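The Bevan candlesticks have been in our range longer than almost anything else at Nallmont, and I still get a little pleased with myself every time a set goes out the door. They're slim, old-fashioned things with a round base, a thin stem and a flared cup, and they come in black or a shiny gold colour – most people end up wanting both, so we sell them as a mixed set of six.

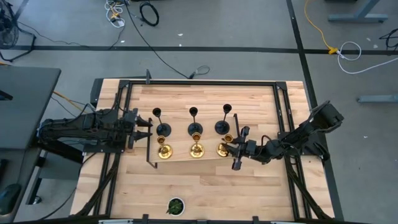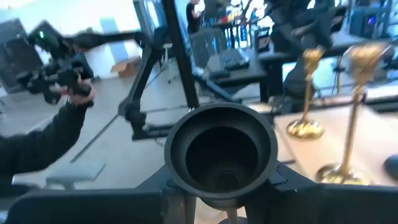
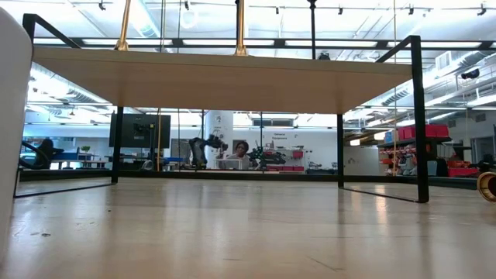 ## The tray

The Zukau tray is sold separately, although it does suit the candlesticks beautifully. It's a plain wooden rectangle with a slim black metal handle at each short end, and it will take the whole set in two rows of three if you like to carry everything to the table in one go (my mother certainly does!). Please wipe it with a barely damp cloth, and give it a little oil every June or so.

## Looking after the gold ones

Fingerprints show up on the gold far more than on the black. A soft dry cloth is plenty – no polish, please, as it dulls the colour.

## Ordering

- Mixed set of six: allow 4 working days
- Venues and wedding hire: up to 400 pieces, ask for Gwion Probert
- Orders packed Friday go out with Mendico the following week

We've sent out more than 1,000 sets now, and spare singles are nearly always available in either colour.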